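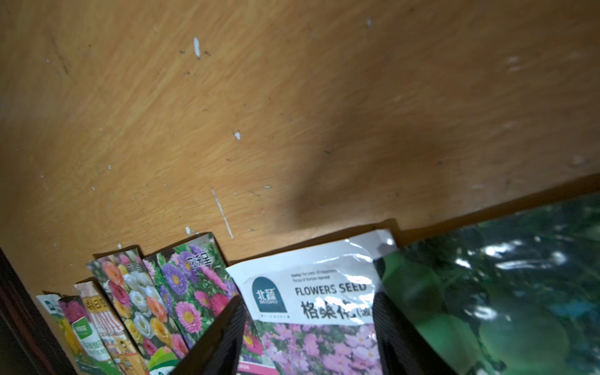 What should staff do with their time once the picking arm has taken over the packet bench?

Staff at the packet bench move to checking, refilling and dispatch, and the bench should be laid out so that they can do this work without stopping the arm more often than necessary. The tips on this page set out how the Vosorville packing room arranges the work, and they apply to every shift.

Before the shift

Clear the bench of cups, pens, tape and loose paper. The arm does not distinguish between a packet and a delivery note of the same size.

Brush the wooden surfaces with a dry hand brush and wipe them with a barely damp cloth. Crumbs and grit work their way under the packets and lift them out of line. Do not use polish. Old scratches and chips in the finish may be left alone unless they catch on a sleeve.

Stand seed packets upright, face towards the front, leaning lightly on one another. A row should be full enough that nothing slides down and slack enough that one packet can be drawn out with two fingers. If you cannot do it comfortably by hand, the arm will crease the packet behind.

Flatten crumpled top edges between finger and thumb. Packets creased across the printed name go in the hand-pick tray.

Keep very glossy packets out of direct lamplight. Turning the lamp towards the wall is usually sufficient. Svenja Pichler has marked the preferred lamp position on the bench leg in chalk, and staff are asked to renew the mark when it wears off.

During the shift

One person is responsible for each arm and wears the green armband. Other colleagues should speak to that person before reaching over the bench.

Press the pause button before putting a hand among the packets, including for a single fallen packet. Wait for the amber light. Refill from the back of the row.

Mixed rows are permitted for small orders. Cosmos, asters and roses may stand together provided that the order sheet lists them in the same sequence. Vegetable seed is kept in a separate box.

Packets with labels in more than one language should be entered on the sheet under the name used in the Antoniuk stock book. If the name is missing from the book, write down the characters or words as printed and pass the sheet to Halyna Hrynyshyn. Please do not guess from the flower photograph.

When the arm misses the same packet 4 times, it will stop of its own accord. Take the packet out, complete the order by hand and note the variety. It is not necessary to restart the whole tray.

Changes to duties

The Zetis arms were introduced in April. No post was withdrawn as a result, but the pattern of the day has altered and some colleagues have found the change tiring in ways that were not foreseen. Watching is slower work than picking. The following arrangements now apply.

Bench watching is limited to two hours at a stretch, after which the colleague moves to dispatch or to the germination room.

Hand-picking continues every morning from 8 until the first collection. Several members of staff asked for this, and it keeps everyone familiar with the stock. Marta Nazarenko maintains the rota.

Targets are set for the bench as a whole. The record of picks made by each arm is used for maintenance and is not used to assess the person wearing the armband.

Training in clearing jams and changing finger pads takes place in paid time. Colleagues who prefer not to take on this work may remain on checking duties, and their grade is unaffected.

End of the shift

Pause the arm, then switch off at the wall.

Wipe the finger pads with a dry cloth. Paper dust collects in the texture and reduces the grip. Worn pads go in the tin marked Drinura for return to the supplier.

Put the lids on the seed boxes. The packing room is damp overnight, and packets left open to the air curl at the top.

Enter misses, damaged packets and pauses of more than a few minutes in the bench book. Vsevolod Prokopenko reads it each morning before the arms are switched on.

Questions about duties or hours should be put to Paloma Haverford on extension 1312. Faults should be reported to the workshop.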